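# About Flevier

Flevier is a supplier of parts and consumables to independent bicycle workshops. The company was founded by Ildikó Veres and operates from a single warehouse and trade counter, with a staff of eight. We serve over 410 workshops, hire fleets and school cycling schemes. 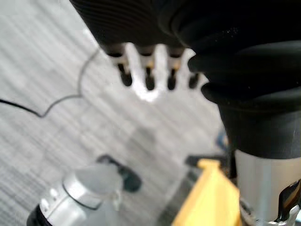
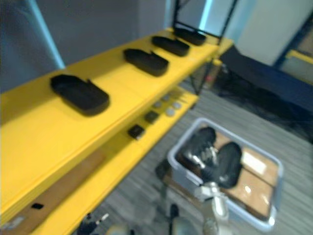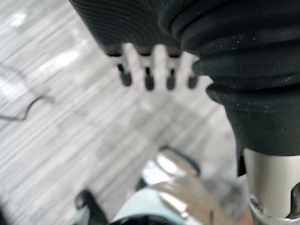 Our business rests on the small order. A workshop that needs one gear cable and a pair of brake pads receives the same attention as a hire fleet preparing for the summer season, and we have never set a minimum order value. The stock list holds 1,000 lines, chosen for the bicycles that workshops see most often, including many older models for which the original makers no longer provide parts. Order and tidiness are expected throughout the company, and the yellow shelving with its single row of black trays, evenly spaced, reflects the standard we ask of every member of staff. Each line has a fixed place and a named person responsible for it.

## Our history

The company began as a repair shop trading under the name Angelovski, which Ms Veres took over from its retiring owner. Other repairers in the district frequently asked to buy parts from the shop's own stores, and in time this trade outgrew the workshop. The repair side was closed and the present name adopted. Several of the original customers still hold accounts with us, and the old Angelovski account numbers remain valid.

## What we supply

- Cables, brake pads, chains and bearings
- Wheels, built to order in 3 standard sizes
- Trakitz hand tools and workstands
- Nakudo lamps, bells and reflectors

Tyres and inner tubes are supplied by the box or singly. We do not sell complete bicycles or electric drive units.

## Management

Ildikó Veres remains managing director and is responsible for purchasing. Emese Rácz is operations manager and oversees the warehouse, deliveries and the returns desk. Enquiries about new accounts should be addressed to Ms Rácz in writing, with a letterhead or other proof of trade.

## Training and apprenticeships

Flevier takes on one apprentice each August. The apprentice spends the first months in goods inward before moving to the trade counter, and attends college on day release. Applications are considered from school leavers and from adults wishing to change occupation.

## Trade counter

The counter is open on weekdays and on Saturday until noon. Account holders may collect orders placed before 3 pm on the same working day. Members of the public are kindly asked to buy through their local workshop.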